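Clearing the Table: What Gets Left Behind After a Shared Lunch
Project 2, Everyday Spaces
Submitted 3/12/26

Why I picked this

I share a kitchen in Moffat House with more people than one sink can handle, so I have strong feelings about tables. When the assignment said to choose an ordinary household job and study it properly, I wrote down "clearing the table" before I had even finished reading the page. My roommate thought it was the most boring topic possible. I still think I had more fun than the people who did bus stops!

My question was pretty simple. When a table has a mix of dishes and trash on it, what order do people clear it in, and does the order change how much work it is? I also wanted to know what gets forgotten, because something always gets forgotten.

How I did it

I worked in two places. One was our own kitchen at Moffat, where I kept a notebook on top of the fridge and wrote in it whenever somebody cleaned up after a meal. The other was the practice room at Grellow, the study center over in Ekavcombe, where there is a plain table you can set up however you like. I liked that table a lot. It's pale, and anything you leave on it shows up right away, which is not the case with our kitchen table at home (dark brown, hides everything, including gravy).

For the notebook part I gave each thing on the table a letter. P was a plate, C was a cup, W was wrap or bags or any other thin plastic. I had a letter for cutlery too, but I kept writing it down wrong and by the second week I just wrote "fork." From August until the end of the project I logged 2,015 things being picked up, and yes, I did get teased about the number.

For the Grellow part I kept the setup small. Plates in two colors, a cup, and plastic that had already been crumpled. I used plastic dishes the first time and went back to my own after that – the plastic ones slid too much. I didn't tell people what order to go in. I asked them to clear up the way they would at home and stayed out of the way.

The table at Grellow
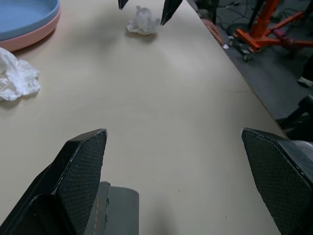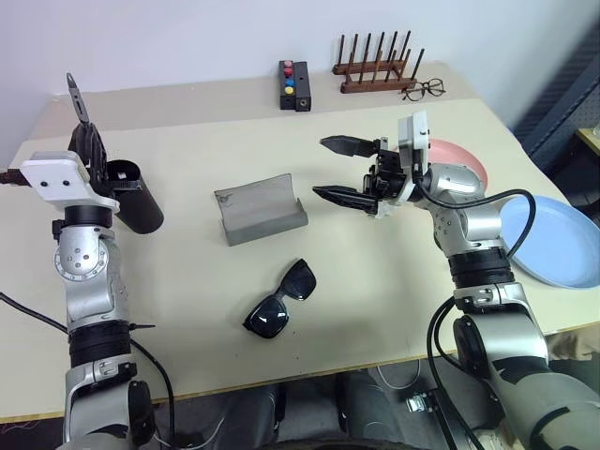
The pale table at Grellow, with the pink plate and the light blue plate out.

What I found about plates

Plates go first. I guessed that one correctly. In the kitchen notebook it was plates first at nearly every meal, and I think it's just because they're big and they're in the way. What surprised me is how often people stack them before they carry them anywhere, even when there are only a couple. A stack turns into one thing in your head, so you feel like you've made progress. I do this too. I will build a beautiful stack and then leave it sitting on the table while I go and look for my phone.

Stacking does make a problem though. If the top plate is dirty underneath, now the bottom one is worse than it was. At home we get through a lot of dish soap (we buy the big Sollik bottle, which lasts us no time at all) and I wonder how much of that is from stacking.

I also noticed that plates drift to the edges. People push a plate away from themselves when they finish eating, and then someone else nudges it to make space, and before long part of the rim is hanging over the side. We lost a bowl that way in the first month. After that I started writing "edge!" in the notebook and it came up way more than I expected.

What I found about cups

Cups are the slow part. Nobody wants to take a cup away if there might be something left in it, so there's a lot of picking up, looking inside, and putting down again. Dark cups are the worst, since you have to tip them to check. I timed a few of these checks and then stopped, because timing someone looking into a cup makes them very uncomfortable.

What I found about plastic

OK, this was the part I cared about most. Crumpled wrap and thin bags are what get left behind. They weigh almost nothing, they're see-through or close to it, and on a light table they kind of melt into the surface. A whole bag of the stuff I collected from our kitchen came to 300 grams on the mail scale, and it filled a bag I could barely tie.

They're also annoying to pick up. A plate has a rim you can grab. A ball of wrap changes shape when you squeeze it, and it sticks to you if your hands are damp. Several people in the kitchen swept theirs toward the edge and tried to catch it in the other hand, which works right up until it doesn't and the wrap is on the floor.

What I'd change

I should have written down how hungry or rushed people were, because a late breakfast is nothing like a Sunday-style lunch. I should also have used the same cutlery letter all the way through. And the notebook only covers the people I live with, so please don't read it as how everybody clears a table.

If I get to continue, I'd try putting a small trash bowl in the middle before the meal starts. We've been doing it at Moffat for a little while, and so far the bowl mostly has orange peel in it.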